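Benedikt Pfeiffer had until four to get his sister's front room straight. She was coming back from Gasano on the afternoon train, and the blanket still had to be folded properly. He started with the cushions – the easy part – and left the toys for the boy to sort out.
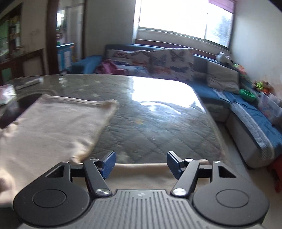
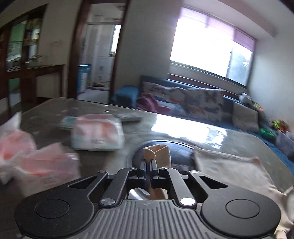
Four o'clock

The train was late. Benedikt folded the last beige cloth, sat down on the blue sofa and moved a cushion from behind his back. Then he heard her key.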